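3. Tables that are kept, and tables that are let go

3.1 What people told us about their tables

When we first sat down to plan the interviews we had supposed, rather innocently, that people would want to talk about chairs. Chairs are what the furniture books are full of, after all, and chairs are what museums collect. But in household after household in Bovov the talk drifted to the table, and it stayed there, often until the tea had gone cold and the person we were visiting had got up to fetch a cloth or a photograph album or a tin of wax. We have let the balance of this section follow theirs.

The postal part of the study brought back 1,009 completed forms, of which 596 named a table as the piece of furniture the household would be sorriest to lose. The forms left a good deal of white space under that question, and we are glad they did, for many people filled it to the margin and then carried on up the side. One reply spoke of a table bought for a first flat and carried through four later ones, getting a little shorter each time as its legs were trimmed to suit a sloping floor. Another gave the whole of the space to a quarrel between two sisters over who should have the leaf that fitted in the middle, the table itself having been settled years before without a cross word.

Length came up often. A long table was spoken of with a kind of pride, even by people who admitted that they sat at one end of it and left the rest to post and seedlings. Cyprian Grabowska, who carried out most of the home visits, noted early on that people with long tables nearly always showed her where everybody sat, walking round and touching the wood as they went, and that people with small tables hardly ever did. We had no question about seating on the first version of the form. We added one in October, and wish we had done so sooner.

3.2 Marks, stains and the look of the grain

Our second theme is the surface. Here we owe a debt to the earlier work of Christos Panagiotou, whose small book on kitchens first made the point that a tabletop is read by the people who live with it, much as one reads a face. Visitors see a brown table. The family sees the ring from the christening, the place where the iron was put down, and the pale square where the wireless stood.

We found this to be true, with one addition. People were a great deal more forgiving of marks made in their own time than of marks that came with the table. A scorch from one's own frying pan was shown to us fondly; a scorch from some earlier owner's was sanded, covered, or turned to the wall. Mimoza Spahić, who restores furniture in Kimby and was kind enough to read a draft of this section, tells us that her customers behave in just the same way, and that she has learned to ask whose mark it is before she reaches for the sandpaper.

Uneven colour is a harder matter. Most timber darkens with light and handling, and it seldom does so evenly, so that a top may carry cloudy patches which are not damage at all. Our respondents were divided on these. Some thought them the best thing about a wooden table and some could not look at them without wanting to scrub. The sort of patching we mean, broad and irregular against a medium-brown top with a fine dark grain, can be seen in Figure 5, a rendered view of a long table.
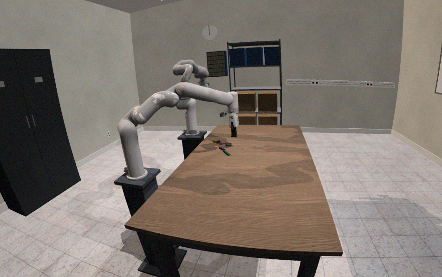 3.3 Mending, and who does it

It would be easy to write about mending as though it were a dying craft, and several of the people we spoke to were quite ready to help us do so. The forms tell a more cheerful story. Loose legs are glued, wobbles are cured with folded card or a slice of cork, and a surprising number of tops have been taken off, flipped over and screwed down again to give a fresh side. One man in Pap had done this twice, and was thus back to the side he had started with, which he now liked better.

Advice still travels chiefly by word of mouth. Beeswax was recommended to us warmly and often, and just as often we were warned against it. Szymon Duda, whose family workshop has sold table legs in Bovov since his grandfather's day, keeps a drawer of 200 odd screws and brackets for customers who come in with half a table and a description of the other half. He was patient with our questions and let us sit in the shop for two long afternoons, listening.

What struck us there was how little anybody talked about money. A new table could be had for less than some of these repairs, and Mr Duda would say so plainly to anyone who asked. People nodded, thanked him, and then went on to discuss the hinge. We return to the cost of repair in Section 4, where the replies are set beside the prices that the workshop was good enough to share with us.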